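About Drornari

Drornari teaches machine handling and basic automation to adults who are changing jobs. We started in February with one rented floor and now have 2 rooms, a workshop and a small office on the Balogh side of the building. Nelly Villca runs the teaching and most of the visits.

Our students come from warehouses, kitchens, print shops and offices. Most have never written a line of code. The first course costs 1,000 and covers safety, simple grippers, and how a person's movements become examples that a robot can learn from. The second course costs 2,000 and adds a work placement with Clonov or Standilar.

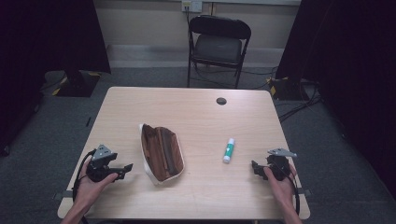
Open days are the easiest way to find out whether the work suits you. A visit lasts a morning. You meet the teachers, see the workshop, and then watch a demonstration at one of the tables. We keep the tasks small and use things people already have at home or at school. A zippered pencil case lying open and a glue stick beside it are enough to talk about reach, grip and which hand should do what. The person giving the demonstration holds a gripper in each hand, and visitors stand behind the curtain line until the teacher calls them forward. After that, anyone who wants a turn can have one.

The last open day was on 10 May 2023. Visitors asked mostly about hours, pay after the course, and whether the work is hard on the wrists. It can be, so we limit each turn at the table and teach students to put the grippers down between tasks. Questions about pay are best put to the placement firms, and both send someone to each open day.

School groups are welcome with a teacher. Please tell us in advance if anyone in your group uses a wheelchair, so we can move the tables farther apart. Coats and bags stay in the office. Tea and coffee are free.

To book a visit, call the office or fill out the form on the Visits page.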